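The White Table

I bought a white table in February, which is a month when a person will buy anything.

The reasoning went like this. Our old table was a brown thing with turned legs that came from Tariq's aunt, and it had absorbed thirty years of other people's gravy. It also had a drawer. I'd like to warn you about tables with drawers. Ours held takeout menus from restaurants that had closed, a key to something, birthday candles in various states of use, and a tape measure that locked at 65 inches and would go no further. Every time I cleaned the top, I put what I found there into the drawer. When the drawer was full I put it back on the top.

So I wanted a table with no drawer, no shelf underneath, and no grooves or carving where a crumb could raise a family. I wanted a flat white surface. I spent a good part of the winter looking at flat white surfaces on my phone, in bed, next to a man who was trying to sleep.

You'd think there would be one price for this. There is a very nice one from Narken that costs $1,520, and as far as I can tell from the product page the extra money goes toward the word "monastic." The Erneck was $900 and had a waiting list. Then there was the Fladico, which was $391 and in stock, and came in a box that Tariq and I carried up two flights while having the kind of conversation that carrying a box up two flights produces.

Parveen Hayat came over to see it the first weekend. Parveen has been my friend since we shared an office, and she has never once softened an opinion on my account. She walked all the way around it.

"It's a refrigerator lying down," she said.

Then she set her coffee on it without a coaster, and I learned something about myself.

What I learned is that I am now a person who wipes. The brown table forgave everything. You could have dressed a deer on it and the next morning it would have looked about the same as the day before. A white table keeps a record. It shows toast. It shows pencil, and the gray rub of a newspaper, and the underside of every pan I've ever been careless with. It shows turmeric in a way I don't want to talk about, except to say that there's a yellow half-moon at Tariq's end and he claims it was there when we opened the box.

I've tried things. Dish soap and warm water does most of it. Baking soda made into a paste did some of the rest and left a film that took two more rounds of water to get off. I bought a spray from Sandhu that smelled like a swimming pool and did exactly what dish soap did. The melamine sponge works on pencil, but it also leaves a shinier patch if you lean on it, so now when the light's low I can see each place where I once got angry.

The other rule I made was that nothing lives on it. No fruit bowl, no mail, no little tray for keys. Everything that comes to the table leaves with the person who brought it. This lasted four days. On the fifth there was a library book, and by evening the library book had attracted a phone charger, one glove, and a coupon for tires. I don't know how they find each other.

We've settled into something looser since then. I clear it completely once a day, after dinner, and for the rest of the time I look the other way. Tariq dries the dishes and carries his own pile off to the bedroom, where I'm fairly sure he has started another drawer. I get the cloth and do the long strokes, wall side first, then back toward me. It's ten minutes, and I've come to like them more than I'd admit to Parveen. 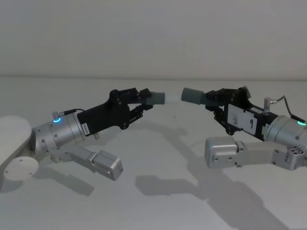
Matte was the finish I picked, over gloss, on the theory that gloss would show every fingerprint and matte would show nothing. The theory had holes. A matte white top against a bare off-white wall is about as plain as a place can get, and it still comes up with a few faint specks for you to look at. Shadows are the other thing I hadn't planned on. They spread out soft and gray over the white, and more than once I've gone at one with the cloth before noticing that it moved when I did. Gloss, I'm told by a person who owns the gloss, is worse.

I did think about hanging something on the wall. Parveen offered a large painting of a rooster that she's been trying to get out of her house for years, and I said I'd consider it, and she said she could have it in the car in an hour. I'm still considering it.

The brown table is in the basement, by the way. Tariq couldn't let it go to the curb. He says it's for projects. I went down last week to look for the tape measure and the drawer wouldn't open, so something has shifted in there, and I've decided that's between the two of them. If anyone has gotten turmeric out of a white tabletop without taking the finish along with it, please write. I've got half a bottle of the Sandhu to trade.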